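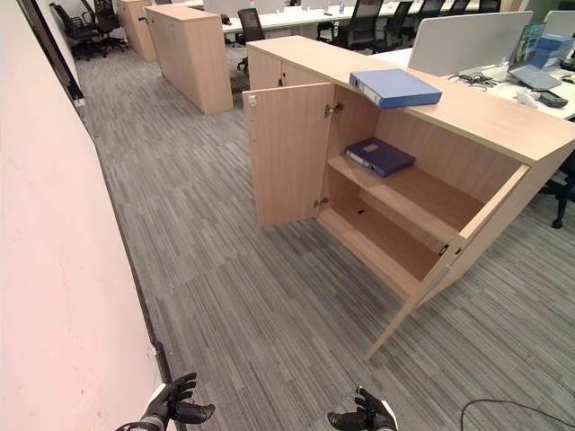 Office Administration, Unit 3: Keeping Paper Records in a Small Office

In the last unit we spoke about letters and how they arrive. In this unit we speak about what happens to the paper after somebody has read it. Many students believe that paper is finished and everything is now on the computer. In the offices where you will do your practice, you will still meet contracts with a signature in ink, delivery notes, guarantee cards, personnel papers and old invoices.

1. Record or not a record

A record is a document that we keep as proof of something the office did, decided or received. A printed e-mail about lunch is not a record. A signed order is a record, even when the order was later cancelled. When you are in doubt, ask yourself who could want to see this paper in two years. If you can name such a person (the auditor, the landlord, a former employee), keep it.

Copies make the most trouble. In the exercise we did with the papers of Clirnent, the class sorted 912 sheets, and 86 of them were records which did not exist anywhere else in the box. The others were copies, drafts, empty forms and advertisements. Please remember this when an office tells you that it needs more cupboards.

2. The file plan

The file plan is a list of all the groups of records in the office. It says for each group what it is called, where it is kept, who may open it and how long it stays. It should fit on one or two pages. A plan of 34 groups is already large for an office with few people, and the Losesetti plan in your reader shows what happens when there are too many: the same supplier appears under "Services", under "Repairs" and under "Various".

I ask you to avoid the word "Various" completely. Also "Other", "General" and "New". A group with such a name grows faster than all the rest and it cannot be searched.

3. Order inside the group

There are several ways to put papers in order. By name is easy for customers and staff. By date is good for invoices and for minutes. By number is good when the paper already carries a number which everyone uses. You may mix them, for example by name first and then by date, with the newest paper on top. Write the rule on the first page inside the binder, so that a colleague who replaces you can follow it without a telephone call.

On the label write the name of the group, the first and last year, and the number from the file plan. Use the same pen and the same order of words every time. We do not put personal names on the outside of personnel files, only the number.

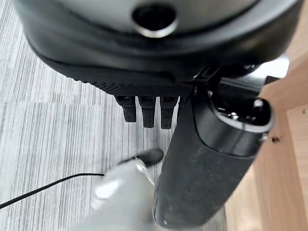
4. Taking out and bringing back

Most papers which are "lost" were taken out by a colleague and put back in the wrong place. The old method is the out-card. It is a stiff card, a little taller than the papers, and you write on it what was taken, by whom and on which date. It stays in the place of the paper until the paper returns. Idico still works with out-cards, and the reading text for this unit describes how a new clerk learned to use them there.

Keys belong to the same question. If a cupboard has a lock, there must be a key list, and the list must not be inside the cupboard.

5. How long to keep

The time of keeping is decided by law for some groups and by the office for the rest. Do not learn the numbers by heart from another country's textbook. In the file plan we write the year in which the group may be destroyed, for example "destroy after February 2029", and not only "eight years", as the next reader does not know when you began to count.

Destroying is also a task which needs a paper. Write down the group, the years, the date and the method, and let a second person sign.

Homework

Read the Sukprasert case in the reader and make a file plan for it, maximum one page. Mark the groups which must be locked. Bring it printed, please, also if it is not complete. The plans will be exchanged and corrected in pairs.

Office Administration course handouts | Version Jul 6, 2021 | For use in class only | Contact the course office | Back to top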